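Landar Open Day

The Landar Open Day is a yearly public demonstration of robotic assembly and disassembly held at the Landar workshop in Tefera. It is organized by Mostemik, a small automation firm, and is attended mainly by technical college students, repair businesses and people who work in electronics recycling. The main exhibit is a bench at which robot arms handle the parts of an ordinary desktop computer. The 2026 event took place on 28 May 2026.

Background

Mostemik began work on computer handling after several years of building fixtures for packaging lines. The firm's founder, Mavis Fitzsimmons, had argued in a trade newsletter that used office computers were a better test for a general-purpose robot than new consumer goods. Cases differ from one maker to the next, cables do not lie in fixed positions, and most parts were designed to be fitted by hand. The first open day was a single afternoon with one arm and a locked door between the visitors and the equipment. Later editions moved to the present hall, where guests stand behind a low barrier.

Attendance is limited to 64 visitors per session. Places are free but must be reserved. School groups are admitted in the morning only.

Demonstration

The program is built around a bench exercise known as Nutaleck, named after the control software used to run it. The exercise covers four kinds of component: processor, memory, expansion card and hard drive. Each is treated as a separate task with its own starting position, and operators may run the tasks in any order. A task that fails is stopped, reset by hand and started again. Failed attempts are included in the posted results.

The computer lies on its side with the panel off, so that the motherboard faces up and every part can be approached from above. Loose parts are kept in a fixture tray beside the case. The tray has pockets and slots shaped to hold each part in a known position, which removes most of the search step from the work.

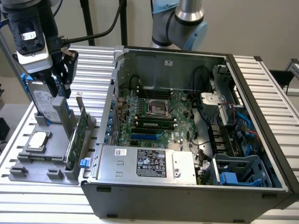
Hard drive in its blue caddy, held by the gripper at the fixture tray. A processor and an expansion card are in the tray, and the processor socket in the computer is open.

The drive is considered the simplest part to grip and one of the harder ones to seat. The caddy has flat sides and tolerates firm pressure, but it has to enter the bay straight. A small angle at the start is enough to jam it. Processor placement has the opposite profile: the part is light and easily lowered, while the permitted error at the socket is very small. Memory modules need force at both ends, and the software reports a fault if one side moves before the other.

Arm speed is held to 40 percent of the normal working value whenever visitors are in the hall. Mostemik gives two reasons, the safety rules of the building and the fact that the full-speed cycle is difficult to follow by eye.

Visitor sessions

Each session lasts 100 minutes and opens with a short talk. In 2026 the talk was given by Raquel Antunes, who is responsible for fixture design. She spent most of it on tray geometry and on why the pockets are cut with sloped edges – a part that is set down slightly off center slides into place under its own weight. Questions are taken during the bench runs as well as after them, and the operator pauses the arm when a longer answer is needed.

Visitors do not operate the arms. A separate table holds spare trays and scrap components that can be picked up and examined.

Results and reception

Results are posted on a board near the entrance at the end of the day. The firm's stated aim is 300 completed placements across all sessions, a target it has reached once. Repair businesses have criticized the exercise for leaving out screws and cable connectors, which take up much of the time in manual work. Fitzsimmons has accepted the point and said that connectors will be added before screws – no year has been given.

See also

Robotic disassembly
Workholding fixture
Electronics recycling

Contact the editors | Copyright and reuse | Back to top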